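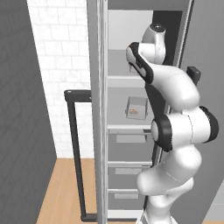

Figure 2. An open refrigerator with its shelves in view (computer rendering).

4. What people told us about leftovers

I should say up front that I did not set out to write about leftovers. The Okmont study was supposed to be about shopping lists, and for the first month that's all I asked people about. But every time I sat down at somebody's kitchen table and said "so, tell me how you decide what to buy," they got up, opened the refrigerator, and started apologizing to me for what was in there. After a while I gave in and began writing down the apologies.

We ended up with 74 households, all of them in Okmont or in the newer streets out toward Fediria. Each one kept a food diary for 36 days. I wanted longer and Olumide Igwe, who ran the diaries with me, wanted shorter (he was the one who had to phone people when they forgot), so that's where we landed. The diary asked for three things: what got cooked, what got put away, and what got thrown out. We left a blank space at the bottom of each page for comments, and I'm so glad we did, as most of this section comes out of that space.

4.1 The waiting period

The pattern I keep coming back to is what I've been calling the waiting period. People very rarely threw out food that was still good on the day they lost interest in it. They put it back. Then they put it back again. One woman wrote "rice, still there" four days running, and on the fifth day wrote "rice, gone, finally," and the relief just comes off the page! When I asked her about it in the follow-up interview she told me she had known on the first night that she wouldn't eat it. Throwing it out then would have felt like wasting food. Throwing it out on day five felt like cleaning.

I heard some version of this in nearly every kitchen, from people who cooked every night and people who hardly cooked at all. Chukwuemeka Okafor found something close to it in his interviews with retired couples, where he calls it "letting the food decide." I like his phrase better than mine, but I had already printed the coding sheets.

4.2 Shelf height

We asked everybody which shelf they used for leftovers. I expected the middle one, on the theory that people want to see what they have. The answers were all over the place, and they had more to do with who else lived in the house than with seeing anything. Parents of teenagers put the good leftovers low and toward the back. Grandparents put them at the front for whoever might stop by. In shared apartments the shelves were divided up by person, and a leftover that crossed the line became fair game, at least according to the person who ate it.

The top shelf came up a lot as the place where things are forgotten. Shorter cooks said this more often than taller ones, and I don't think we need a theory for that.

4.3 Containers and labels

In March we gave half the households a packet of Hodex labels and a pen and asked them to date whatever they put away. I was really hopeful about this. The labels did get used — 200 of them in the first two weeks — and then use dropped off so sharply that Olumide called a few homes to see whether they had run out. They hadn't. One man told him the dates made him feel nagged by his own handwriting.

Labeled food also wasn't eaten any faster, as far as we can tell. The date seemed to give people a firmer reason to toss things, so the waiting period got a little shorter, but the food still went in the trash. I'd want a bigger group before leaning on that, and I'd want to try it in a different season too, when folks aren't living on soup.

4.4 Soup

Soup needs its own heading. It broke our coding sheet more than once, mainly by turning into other soup.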